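The Grand Jury Should Have Its Own Lawyer

March 30, 2018

The Fifth Amendment says that no person shall be held to answer for a capital or otherwise infamous crime "unless on a presentment or indictment of a Grand Jury." Most people who read that line go right past the word presentment. It is worth stopping on.

An indictment is a charge the prosecutor brings to the jury. A presentment was a charge the jury brought on its own, from what its members knew or had found out. In the founding period both were ordinary. A grand jury could look into the condition of the jail, the conduct of the sheriff, or a bridge that had been paid for and never built, and it could put what it found in writing whether the government's attorney liked it or not.

That power is nearly gone in federal practice. The notes to the Federal Rules of Criminal Procedure, adopted in the 1940s, called presentment obsolete. The rules require that an indictment be signed by an attorney for the government. Nothing in the Amendment says that. The word is still in the Constitution and has no working meaning in a federal courthouse, and I don't think a rules committee should be able to do that to a word the people ratified.

I served on a county grand jury in Kesham for 12 weeks. I can't discuss any case and won't. I can say how the room worked. The prosecutor chose the witnesses, explained the law, answered our questions about the law, and left while we voted. When a juror wanted to know whether we could call somebody who wasn't on the list, the person we had to ask was the prosecutor. The judge had told us on the first day that we could go to him with questions. We went to him once.

I don't say the prosecutors were dishonest. The two I saw most were careful and polite. But a body that gets all its legal advice from one side will end up where that side is going, and this is true of honest people on both ends of the conversation.

Hawaii does it another way. Its constitution provides for independent counsel to advise the grand jury, a lawyer appointed for the jurors and not attached to the prosecutor's office. Takeshi Honda, who practiced criminal law for years before he retired to Storkon, pointed me to that provision when I complained to him about all this last December. His view is that it changes fewer outcomes than I would like. He may be right. I would still want it, for the same reason I would want a lawyer of my own at a house closing even if the papers were in order.

The usual objection is cost. Our county has more than 300 felony matters a year go before the grand jury, and somebody would have to be paid to sit nearby and answer questions. Tomomi Ishida put the figure at $4,000 a month in her column in the Hutlow paper, and I have no reason to quarrel with her arithmetic. The county spends money on many things the Constitution never mentions.

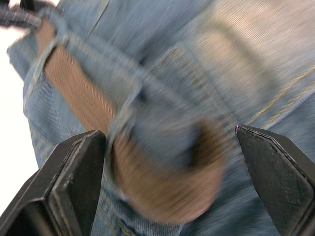

The second objection is better. It says that a grand jury free to roam is dangerous, that jurors with their own lawyer and their own ideas could go after a neighbor out of spite. The founders knew about that too. They kept the petit jury, the unanimous verdict, and the judge's power to dismiss. A presentment convicts no one. It starts a case, and a weak case started by 23 citizens can be thrown out as easily as a weak case started by one ambitious lawyer.

What I would ask for is modest. Let the state legislature provide independent counsel in every county that seats a grand jury. Let the judge's instructions say, in writing, that jurors may call witnesses the prosecutor has not offered. Senator Kikuchi's bill does the first of these and leaves out the second. It got 11 votes last session and will be back. I would vote for it as written, and I would rather see the instructions added before it reaches the floor.

Congress should take up the signature rule separately. If the people want presentment gone, Article V tells them how to remove it.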